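About Us

Sutter Table Hire - plates, boards, counters, the lot

We rent tableware. Plates mostly. Also bowls, serving boards, little dishes for sauce, pitchers, cake stands when they're not all out at once. Started in a garage on Flanmont Street with a borrowed van and two shelves of dinner plates from a restaurant that was closing down. Now it's a proper warehouse, a showroom in front and a kitchen counter where most of the real business gets done.

Who rents from us? Weddings, sure. But also school banquets, cooking classes, food stylists, church suppers, people whose in-laws are coming and who own four forks. Smallest order is one box. Largest so far was 600 place settings for a harvest dinner, all matching, all back by the next afternoon. We slept well after that one.

What we carry

Colors are our thing. White is fine and we have plenty of it, but food looks different on a color and customers kept asking. So we bought teal, then mustard, then a dusty pink that took a while to catch on and now never stays on the shelf. Matte or glossy, flat or with a rim, small up to platter. The full list is on the Plates page, which gets updated when somebody has a minute.

Serving boards and trays are over on their own page. Same for glassware. Linens we don't do - try Zaven two doors down, they're good and they'll deliver together with us if you ask when you book.

The counter

Every new plate gets tried on the marble before it goes in the catalog. We put something on it, fruit or a toy slice or whatever is handy, and look at it from the side, from low down, standing up. Gray veins are busy, so if a plate holds its own there it will hold its own on your table. Some don't. A speckled brown one looked great in the box and like a puddle on stone. Sent it back.
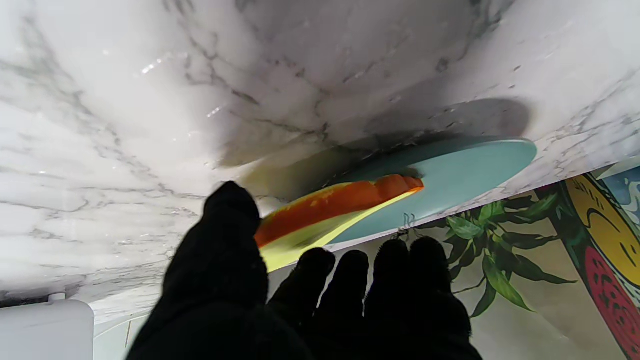

Priya's Kitchen wrote to us after their spring class that they'd only ever used white, and that the light teal made their orange slices look twice as fresh, but could we please do it in a smaller size too, as the big ones didn't leave room for the knives. Fair point. Small teal is on order, should be in by June.

You can come and use the counter yourself. Bring your own napkins, your own dessert, a flower if you want. Put it next to our plates and move things about until it looks right. Mornings are quieter. After 4 p.m. the returns start coming in and it gets loud back there.

How renting works

Pick your things online or in the showroom. Tell us the date and how many people. We hold it for you with a deposit and send a list so you can check it over. Change your numbers up to a week before, no charge.

Pickup or delivery, both fine. Everything comes clean, in crates with dividers. Scrape the plates when you're done, no need to wash them. Really, please don't wash them, we have a machine for it and it does a better job than a hotel bathroom sink.

Breakages happen. Chips too. The first 2 plates on any order are on us, after that it's replacement cost, listed next to each item. Keep the pieces if you can so we know which pattern it was.

Our showroom

The old showroom was a hallway. The new one has windows. Long tables set up as they would be at a party, changed over every month or so depending on what's new and who had time. There is a shelf of odd ones by the door - single plates left over from sets that got too small to rent. Cheap, cash or card, take them home. Students and photographers clean us out pretty regularly.

Last year we took over the stock of Rernedent, a small caterer that was winding down, and there are still crates of it to sort. Mostly bowls. Some very nice oval platters we didnt expect. They'll show up on the site bit by bit.

Working with schools and classes

Cooking teachers get a standing rate and can keep a crate for the whole term. Swap colors halfway through if you like. We also lend out a practice set for table-setting lessons, the plates in it are a bit scuffed and nobody will mind if one gets dropped. Ask for the class crate.

Find us

Sutter Table Hire, back of the Flanmont yard, green door. Parking is in front of the loading dock, just not on the yellow bit please. Ring the bell twice if no one comes, we're probaly at the dishwasher.

Quotes go out the same day if you write before noon. Otherwise next morning.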